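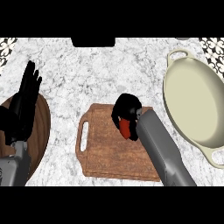
Is the Kelham kitchen pack worth paying for if you already have a simulator you like?

It depends mostly on how many arms you're running. For a single arm with a two-finger gripper, the free scenes that come with most simulators will do you fine. For two arms with multi-fingered hands, I think it earns its price, with a few complaints I'll get to.

I bought the pack in September with my own money. The hobby licence was $800 Canadian before tax, for one seat, with updates for a year. There's a monthly plan as well, but you can't export recordings on it, so I didn't give it much thought.

What you get is a set of kitchen scenes, a library of cookware and food, and a teleoperation layer that takes input from a headset or a pair of tracked gloves. The simulator underneath is Vadex, which you have to install separately. Kelham only sells the content and the control software. I had Vadex running already, and the pack loaded on the second try, after I moved it out of a folder with a space in the name. The installer could check for that. It doesn't.

My machine is a four-year-old desktop with a mid-range graphics card. With the renderer on its medium setting the counter scenes hold a steady rate. On high they don't, and for teleoperation you want steady more than you want pretty. I do the recording on medium and re-render afterward on high if I need cleaner images. The re-render tool is a good part of the package and the sales page barely mentions it. It replays the joint states and writes new camera views, so a recording made on a bad setting isn't wasted.

The scene I've used most is the marble counter, with a round wooden board on the left, a rectangular cutting board in the centre and a big cream oval baking dish on the right. The task I set myself was dull on purpose: get red food from the cutting board into the dish without knocking anything. The right hand does the work and the left hand mostly stays up out of the way over the round board. I have started bringing the left hand in to steady the dish, and that's where most of my bad takes come from.

Hands first. The pack ships with a plain gripper and a generic five-finger hand, and there's a loader for third-party models. I'm using the Fallico hand, in black, on grey forearms. The loader read the joint limits properly and I only had to fix the thumb, which came in with its axis flipped. That was an evening gone. There's a note about it in the Fallico readme, at the bottom, below the licence text, where I found it afterward.

Contact is better than I expected. Small food pieces are the usual trouble in simulation. They jitter in the fingers, or they get squeezed out like a bar of soap, or they sink into the fingertip and stay there. Kelham gives the produce a soft contact setting, and with that turned on I can hold a piece between the fingers and move the arm at a normal speed. With it turned off I lose the piece often enough that I stopped trying. Soft contact costs frame rate, so leave it off for anything you aren't going to pick up. The setting is per object and the menu for it is buried under Materials, which is not where I'd look.

The marble is slippery by default. I raised the friction on the cutting board a little so that it wouldn't skate when the knuckles brushed it. The dish I left alone.

The handles on the dish are properly modelled, with real openings, so a finger can go through. Same with the slot in the cutting board handle. I mention it because the last pack I bought had mugs with solid handles, and you only found out when the finger stopped in mid-air. I haven't tried hanging anything off a handle yet.

Now the recording side. A licence covers storage for up to 2,000 episodes in Kelham's own format, and after that you archive some or pay for more. I have 859 saved, counting the ones I should throw out. Export goes to the common formats and takes its time. I start it before bed and it's done by the time I make coffee. The export log lists every episode by its number only, with no task name, so keep your own spreadsheet. I didn't for the first month and I'm still sorting that out.

I tried Lucero before this, on a trial. Lucero has a bigger library and its lighting is nicer. It also has a proper undo for scene editing, which Kelham badly needs. But the two-arm control lagged on my setup, and when the arms came close together the solver would throw one of them off to the side. Their support person answered quickly and was pleasant about it, and suggested a faster processor. If you have one, your results could be different from mine.

Support from Kelham is a forum. Replies take a couple of days. I asked about the flipped thumb and another customer answered.

Some smaller things, in no order:

The backsplash tile has a busy black-and-white scrollwork pattern. You can swap it for a plain one in the scene options, and I'd record with both if you're training anything on the images.

Only nine of the vegetables have cut versions. The others are whole or nothing. No onion slices, which is a strange gap for a kitchen pack.

The arms will go through the countertop if you turn off self-collision, and for some reason both are on the same switch. Leave it on.

Glove calibration doesn't save between sessions. I've got used to doing it while the scene loads – thumb to each finger, flat palm, fist – and it takes under a minute, but it should save.

The manual is a PDF with no index.

I've had one crash that lost work, during a save, and a handful that didn't. The autosave is off when you install it. Turn it on first thing.

Whether any of this carries over to real arms I can't say from my own experience. I don't own a pair and I'm not likely to at current prices. I'm training small policies on the recordings and testing them in the same simulator, which is a fair thing to do for a hobby and doesn't prove much beyond that.

I'll renew if they add undo. If they don't, the licence keeps working on the version I have, and that would probably be enough for me for another year. Next I'm going to try the two-handed lift on the baking dish, one handle each, starting with it empty.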